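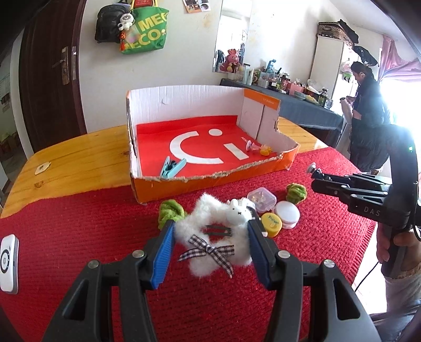 Filed under: Lists > Home Cosmetics > Preservatives and shelf life

From: Gobnait Ó Dálaigh
To: the list
Subject: Re: Mirna in water-based lotion, anyone past six months?
Date: 2024-07-20

Joar Moen wrote:

> I've switched my whole lotion line over to Mirna and I couldn't be
> happier. One preservative for everything, no smell, no sting, and it
> went into my oat and glycerin lotion without thinning it out. The
> Stidgate page says it's broad spectrum and good from pH 3 to 8. I made
> a batch in May, put half in jars and half in pump bottles, and there's
> not a speck of mold in either. I'm dropping my old preservative and
> I think most of us could do the same. It costs more per ounce but you
> use less. I'm also thinking of leaving out the chelator, because why
> pay for two things when one does the job?

Joar, I'm glad the lotion feels good, and I believe you about the smell. I had a sample and couldn't pick up anything either. But I'd hold off on telling people to throw out what they have.

First, the mold. No specks on a batch from May tells me very little. Bacteria can be in there at levels you'd never want near a cut and the lotion will look perfect. I once sent in a cucumber toner that was clear as tap water and the plate count came back ugly. What did your count say? If you haven't had one done, then what we know is that your lotion still looks like lotion.

Second, "broad spectrum." Stidgate sells the stuff. I read the same page, and the only test on it is a chart with no scale down the side and no mention of what it was tested in. A plain water and gum gel is an easy thing to preserve. Yours has colloidal oat in it, which is dinner. I wrote and asked them for the full challenge test and got back a PDF of the same chart, larger.

Third, the pH range. 3 to 8 is a very generous claim. Everything I've used that leans on an organic acid gets weak once you go much over 5.5, and the ingredient list for Mirna starts with an organic acid. Maybe the other parts carry it. I'd like to see that shown. What did your batch measure, and did you measure it again after it sat? Mine drifted up over 30 days, with nothing added and the lid on.

On the money, you use less only if the low end of their range works. Hellström prints a range for theirs too, but they say right on the sheet that the low end is for products with very little water. I couldn't find anything like that for Mirna. If you have to go to the top of the range, it's the most expensive preservative in my cupboard.

And please don't drop the chelator. It's pennies. It ties up the metal ions that bacteria want and helps nearly every preservative do its job. If Mirna does fine without it in your lotion, a test would show that too, and then I'll gladly eat my words. 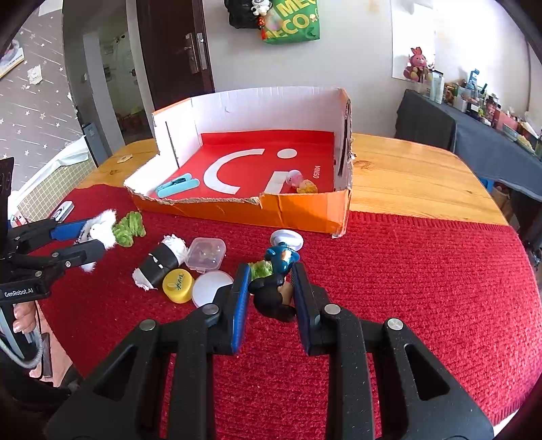

What I'd want to see before I switched

1. Finished pH on day one, day 30 and day 60, same meter, calibrated each time. Strips are too vague for this.

2. A plate count at the same points, from a jar that people have had their fingers in. An unopened jar is the best case and your customers don't live there.

3. The same lotion with and without the chelator. Only that one change, please. Last year somebody on here swapped the emulsifier in the middle and we argued for weeks over nothing.

4. A real challenge test if you're selling it. I know what they cost. If you're making 6 jars for your sisters, fine, keep it in the fridge and make it fresh. If you're making 3000 grams at a go and putting a label on it, I think you owe people the test.

5. How it behaves with Emance. A lot of us use that as our emulsifier, and I've heard two people say their lotion went grainy with Mirna added in the cool-down. Could be their stirring. Could be salt in the blend. I haven't seen it myself, so take it as gossip for now.

I've been at this long enough to remember when grapefruit seed extract was going to save us all, and we know how that went. Mirna may well be decent. I have one small bottle left and I'm running it next to my usual in a plain lotion, no oat, pH 5. I'll post the numbers whichever way they come out.

Does anyone have a data sheet for it from a supplier other than Stidgate? And Joar, could you post your formula in percentages? "A good splash of glycerin" is hard to copy.

Gobnait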